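How to Touch Up Chipped Paint on Metal Planters

I have been growing herbs and lettuces in old metal containers for longer than I care to admit, and the question I get most from readers (hello, everyone in Jalitdale!) is what to do when the paint starts to go. Good news: you can fix nearly all of it in a weekend, with very little money and a pair of old pants you don't mind ruining.

Start by emptying the planter completely and giving it a good scrub with warm water and dish soap. Rinse it twice, then leave it in the sun until it is bone dry, seams and all. I know it's tempting to skip ahead, and I have done it myself, and I have always been sorry by the next May.

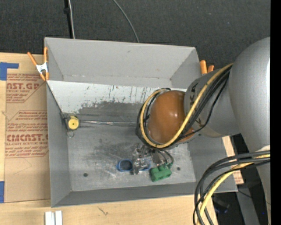 Sanding is where most of your time will go, so put on some music and a dust mask. If you think the paint might be old enough to have lead in it, please test it before you sand anything. Small chips and thin scratches only need a light rub to soften their edges. A big worn patch takes more patience, like the dark one along the lower part of that white panel, where the top edge of the missing paint is all ragged. New paint laid straight over an edge like that will show every bump, so feather it back with your coarser paper until your fingertip glides across without catching. Finish with 400 grit and wipe everything down with a damp rag.

Now for primer. Use one made for bare metal, and check the can to be sure it suits yours, as galvanized steel is fussier than most. Two thin coats are far better than one thick one, which will sag and drip down the sides while you're inside making coffee. My neighbor Hannelore does hers with a little foam roller and gets a lovely smooth finish, but I'm a brush person and probably always will be.

Let the primer dry for as long as the can says, then put on your color the same way, thin and even. Wait a full week before you fill the planter again, and longer if the weather has been damp. I like to have mine done by 30th June, in time to sow the fall kale.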